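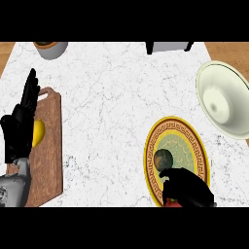

Filed under: Household automation

Naledi Le Roux
October 24, 2021

1/ Whether a machine can do kitchen chores yet. Short version: some of them, slowly, in simulation, if you are generous about what a chore is. Long version follows. It is long.

2/ The work in question is moving produce between a cutting board, a plate and a bowl on a marble counter. Two arms, a gripper on each. A lemon, or close enough to one. A dark round thing I would call an avocado if you pressed me. Something red down by the right hand. A child of four does this badly and still does it better than most published systems.

3/ Start with what is solved. Getting an arm to a known point in space is solved and has been for decades. Any shop floor with a welding line will show you. The coordinates don't change, the part arrives in a jig, and the arm has no opinion about what the part is.

4/ Kitchens have no jigs. That is most of the difficulty in one sentence, but people keep asking me for the rest of it, so.

5/ Problem one is the plate. A plate has a raised rim. A gripper coming in low to pick up fruit has to clear the rim, get its fingers down either side of the fruit, and not put weight on the edge. Put weight on the edge of a real plate and it tips. In a simulator it may tip, slide, or shoot off sideways depending on how the contact was modelled.

6/ I have watched a simulated plate leave a simulated house. Contact solvers are good these days but they are still guessing at friction, and thin objects on flat surfaces are where the guesses go bad.

7/ Problem two is that round things roll. A lemon is slightly better than an orange because the long axis gives you something to line up with. Grasp across the short axis, centre the fingers, close slowly. If you are a few millimetres off centre the fruit squirts out like soap. A person corrects for that by feel, partway through the grasp, without noticing.

8/ Most grippers feel very little. You can put force sensing at the wrist and tactile pads on the fingers, and the pads wear out. Alun Price at Zemau went through a set of pads in a fortnight on tinned goods alone. Tins are easy, too.

9/ Problem three, the hand is in the way. Look at where the palms sit. On the left the gripper covers part of the lemon. On the right it is sitting over the lower part of the plate and I can't tell you whether the red item is in its grip or just under it. A planner working from that view has the same trouble I do.

10/ The usual fix is more cameras, one on each wrist. Then you have three views that disagree slightly and a calibration job every time somebody bumps the arm.

11/ Pravesh Nkuna asked under my last thread why anybody would use two arms for picking up fruit. Fair question. For fruit alone, one is enough. The second is for everything next to the fruit: steadying the board, holding a bowl while something goes in, passing an item across when it's out of reach for the first arm.

12/ The passing across is where I would spend money. Counter is wide, arms are short, and with a board at one side and a plate at the other you will want a handover at some point. Handover means both grippers have hold of the lemon at once, and one of them has to let go second. Get the timing wrong and you drop it, or you pull it in half.

13/ Numbers, seeing I will be asked. We ran 2,664 pick-and-place attempts on the Lindik kitchen set over the winter. That is the simulated set, fixed lighting, one item per attempt. No real arms were hurt.

14/ I am not going to post one success rate. It would be quoted without the conditions. Single fruit off a flat board was reliable enough to be boring. Fruit off a rimmed plate was not. Anything into a deep bowl was fine as long as you don't mind the last bit being a drop.

15/ On bowls. Everyone treats the bowl as the easy target because the opening is wide. It is easy to get things in. Taking them out again is a different job, the sides box in the fingers and the wrist runs out of angles. Nearly every demo video you have seen shows things going in.

16/ Milagros Restrepo replied on this point that her group gets around it by tipping the bowl. Works. Now you have fruit all over the counter, and see post 7.

17/ The simulation question. People outside the field see a rendered kitchen and say it's a video game. People inside the field say it's cheap. Both right. Up to 2,000 attempts overnight on hardware we already owned, against maybe a few dozen on a real bench with someone standing there resetting it by hand.

18/ What you lose: juice, stickers, soft spots, crumbs, a wet counter, the fact that real avocados come in every firmness from rock to pudding. In the simulator the fruit is a rigid body with a nice skin painted on. You cannot bruise it. You will absolutely bruise a real one.

19/ Marble is also a kindness to the learner in one way and a nuisance in another. Flat, hard, predictable. But the veins and flecks give a vision system a lot of fine marks that aren't objects, and an early version of ours spent real effort trying to pick up a grey speck.

20/ Same goes for a patterned plate. A brown band with a Greek key on it is full of strong edges. If your segmentation was trained on plain white crockery it will carve that band up into pieces. We put busy plates in the training mix in January and it mostly stopped.

21/ Shop floor comparison, for those who followed me for the factory stuff. Mthembu has had arms putting fittings into trays for years. Same motion as lemon to plate. They made it work by changing everything except the arm: fixed trays, fixed lights, parts all facing one way, a person at the front end doing the sorting.

22/ You could do that to a kitchen. Marked spots for the board, marked spots for the plate, fruit in a dispenser. It would work by next year. I wouldn't want to cook in it.

23/ Lerato Van der Merwe makes the opposite case and I will put it here for balance. Her view is that dishwashers already did this. We changed how we store and load dishes to suit the machine and quit complaining after a generation. So: why not the counter too?

24/ My answer is that a dishwasher does one job and shuts its door. A counter is used for everything, often by several people, and it's different every ten minutes. A board lying lengthwise today is across the sink tomorrow. But I don't think she's wrong about people adapting.

25/ Cost. The pair of arms we modelled would run you more than a decent used car before you bolt them to anything. For that money you can have your groceries put away by a human for a good long while.

26/ Speed. Our policy takes its time. I timed myself clearing the same sort of layout at home, board, plate, bowl, three bits of fruit. I was done before the planner would have finished its first reach. I was also holding a coffee.

27/ What would change my mind, in order. One, a gripper pad that can feel slip and lasts a year. Two, a system that notices it has dropped something and goes after it without being told. Three, anybody showing unedited footage of a full hour.

28/ The second is further along than you would think. Cirus put out a retry behaviour that looks decent in sim: fumble, back off, look again, try from the other side. We are testing it against the rimmed plate now.

29/ Answering a few replies in one go. No, it can't peel. No, it can't slice, and I am not giving it a knife. Yes, it can be left running overnight, it's software. Cutting boards with handle holes are handy, a finger through the hole lets you drag the board. Eggs: please don't ask.

30/ Next thread will be on cloth, folding tea towels mainly, where all of the above gets worse. Milagros has promised me her failure clips. If you have your own, replies are open.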